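Morkcombe Disassembly Open Day

The Morkcombe Disassembly Open Day is a yearly public demonstration of robotic computer repair and dismantling held at the Lytvynenko workshop in Morkcombe. It takes place in November and is run by Skostetti, a company that develops handling methods for used office computers. Visitors watch robot arms work on desktop and server hardware, speak with the staff, and may try a short hand-guiding exercise on a practice station. Attendance is limited to 100 people, split into four groups.

Background

Skostetti moved into the Lytvynenko workshop after outgrowing a shared unit on the other side of town. The building had been a furniture finishing shop and still has its wide loading door and high windows. The company's early work was on sorting loose circuit boards by size. It later turned to whole machines, on the grounds that much of the labor in computer reuse goes into opening the case and getting single parts out of it undamaged.

The first open day was a closed event for repair shops and recycling firms in the district. It was opened to the public the following year at the request of the local technical school, which wanted to send two classes. The school still takes up a large share of the morning places.

The event is organized by Zoriana Dovhaniuk, who joined Skostetti as a test engineer and later took charge of its outside contacts. The demonstrations themselves are planned by Kyrylo Tkachuk, head of the manipulation group.

Format

Each group spends 45 minutes in the workshop. The visit begins with a short talk at the door covering safety rules and the order of the stations. Visitors stand behind a painted line while an arm is powered. Bags and coats are left in the front office.

The main station deals with desktop towers. A tower is laid on its side on a table of slotted aluminum with its side panel off, and the arm reaches in from above. The tasks shown at this station vary from year to year and have included handling memory modules, unplugging drive cables, and releasing plastic latches. A fixture plate next to the computer has raised holders and slots, one set of which takes a memory module lying flat. The plate is 3D-printed, as are most of the fixtures used at the workshop, and new versions are made when a different model of computer is brought in.
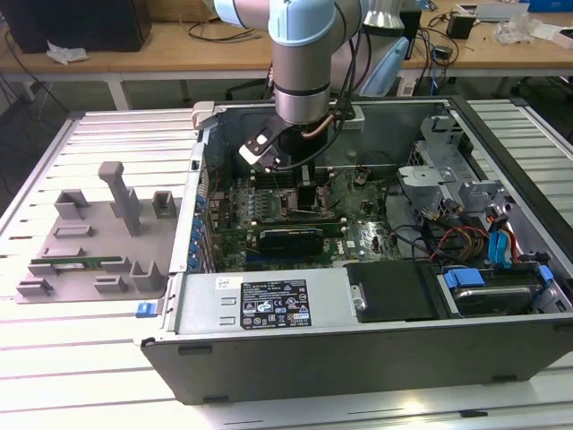
Server station

The second part of the visit covers boards in server cases. These are harder to work on than desktop towers in several respects. The memory slots sit in banks close to the processor socket, the latches at the slot ends are small, and the gripper has less room to turn between the parts.

The processor socket gets the most attention from visitors. On the type of board used at the demonstration, the contacts are in the socket itself, and a bent contact can make the board useless. The load plate has to be swung clear before a processor can be lifted out or put in. Staff explain that the gripper must approach from straight above at this stage and that the lever and the plate are treated as separate tasks, each with its own set of practice runs.

Views from near the gripper are used in the talk at this station to show how little of the board can be seen once the fingers are close to it. The metal links of the gripper hide much of the area below, and bright light on bare metal can wash out the detail on nearby panels. A second, fixed view of the table is used alongside the close one.
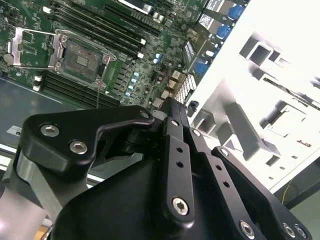
Gripper above an open server board, with the processor socket empty and its load plate flipped open.

Hand-guiding exercise

After the two stations, visitors may move a practice arm by hand. The exercise uses a memory module and a bare board with a single slot, fixed to a wooden base. The visitor guides the arm until the module is lined up with the slot, then presses it down. A member of staff stays at the stop button throughout. Children may take part with an adult.

The exercise was added at the suggestion of Tkachuk, who had found that people who only watched tended to think the pressing step was the easy one. Lining up the module is done mostly by eye, but seating it takes more force than many visitors expect, and the force has to be even along the length of the slot.

Pirirach collection

The open day is also used to collect old computers. The collection is handled by Pirirach, a reuse charity that sets up a table by the loading door. Desktop computers, servers, and loose drives are accepted. Monitors and printers are not. At the most recent event the charity took in 115 machines.

Donated machines are checked by Pirirach before anything else is done with them. Those in working order are cleaned and passed on to households and clubs. Machines that cannot be repaired may be given to Skostetti as practice stock, and owners are asked to sign a form if they do not want this. Drives are removed and wiped or destroyed by the charity and are not used in the demonstrations unless they are already blank.

Reception

The event has been well attended, and places for the afternoon groups usually go first. Comments left in the visitors' book often mention the slow pace of the arms. Dovhaniuk has replied in the workshop newsletter that the speed is kept low on purpose during public visits and that the same tasks are run faster on ordinary working days.

Repair shop owners have asked for more time on laptops, which are not part of the program. Tkachuk has said that glued cases and thin ribbon cables are still outside what the group is ready to show in public.

Access

The workshop is on the ground floor and has a level entrance from the yard. Parking is at the rear. Places are free but must be booked through the Skostetti office in Morkcombe, and each booking is for a named group time.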